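Newsletter do laboratório | Robótica e automação | Bastidores da pesquisa

A grade de fita azul (e por que parei de brigar com ela)

Quem acompanha esta coluna desde junho sabe que eu estava meio emburrada com a nossa bancada. A gente treinava o braço para pegar e arrumar louça, o negócio ia lindamente numa terça e na semana seguinte, com os mesmos objetos e o mesmo modelo, parecia que tinha esquecido tudo. Passei um bom tempo culpando a iluminação. Depois culpei o Dennis Bloxham, que mexe nos cabos (desculpa, Dennis!). No fim das contas o problema estava nas demonstrações: a gente largava os objetos na mesa "de qualquer jeito", e o nosso qualquer jeito é muito menos variado do que a gente imagina. O prato ia parar quase sempre no mesmo lugar, perto de quem estava arrumando.

A ideia da grade veio da Ruth Sedgwick, numa conversa de corredor com o pessoal de Grestcombe. Papel pardo na mesa inteira, fita azul dividindo tudo em células, e antes de cada demonstração um sorteio diz em que célula vai cada coisa. Só isso! Eu achei simples demais, confesso, e resmunguei durante a tarde em que colamos a fita, principalmente na hora de arrancar e recolar uma linha que tinha saído torta.

O sorteio tem um detalhe de que gosto muito. O objeto-alvo (o prato, nessa rodada) recebe uma célula por sorteio puro, mas os outros são colocados de modo a aparecer em vizinhanças que ainda não tinham saído. O Byung-chul Chae escreveu o scriptzinho que guarda o histórico e cospe a próxima arrumação, e batizou a coisa de Trokovmont, não me perguntem. A pessoa lê a lista, arruma a mesa, teleopera o braço, grava, e vai para a próxima. Cansa mais do que o jeito antigo, porque a arrumação come uma boa parte da sessão, mas ninguém precisa ficar inventando variedade da própria cabeça às cinco da tarde.

Agora os números, que eu sei que tem gente que pula direto para cá. Gravamos 408 demonstrações com a grade. Para comparar, separamos do material antigo a mesma quantidade, com a mesma tarefa e as mesmas pessoas operando. Treinamos a mesma política nos dois conjuntos e testamos em 32 arrumações que nenhuma das duas tinha visto, todas montadas pela Wendy Ellwood, que não sabia qual modelo ia rodar. A política treinada com o material antigo falhou em 12. A da grade falhou em 3. Fiquei olhando a planilha um tempão e pedi para o Dean Fothergill refazer a conta, e deu igual.

Também abrimos as falhas uma por uma. As da política antiga se concentravam nas células mais longe da base do braço, o que combina direitinho com a mania que a gente tinha de deixar o prato à mão. As da política nova foram todas de aproximação: a garra chega na borda e os dedos descem um pouco cedo. Esse erro a grade não conserta, e é nele que estamos mexendo agora.

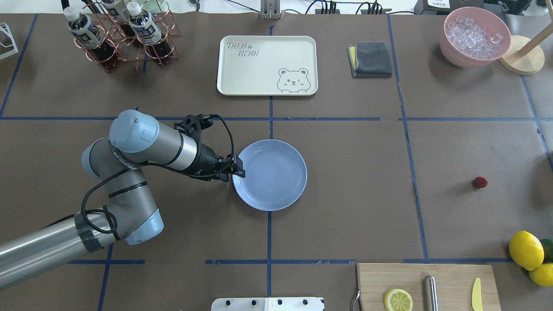

Garra na borda esquerda do prato azul-claro, com limões, framboesa e tábua de corte dividindo a mesa.

Reparem na bagunça de cozinha em volta, que é proposital. Rodamos a tarefa com garrafas, gelo, fruta e pano na mesa porque a política antiga se distraía com qualquer coisa colorida, e queríamos saber se a nova também. O efeito foi menor do que eu esperava, mas ainda não separei direito o que vem da grade e o que vem dos objetos extras, então não vou cravar nada. O Byung-chul acha que é quase tudo da grade. Apostamos um café.

Uma ressalva que a Ruth me fez prometer que ia escrever: tudo isso é uma bancada, um braço e uma tarefa só. O grupo de Brekau vai repetir o protocolo com outra garra e uma mesa maior, e já me escreveram perguntando se a largura da célula importa. Boa pergunta! A gente escolheu a nossa pelo tamanho do prato e nunca testou outra. E sim, fica a dúvida se a própria fita não vira uma referência visual para o modelo. Vamos rodar parte dos testes com papel liso por cima e eu conto aqui quando tiver resultado.

Quem quiser o script pode me escrever, mando com as instruções de sorteio e a planilha de falhas. Só peço paciência com os comentários no código, que estão numa mistura de três línguas.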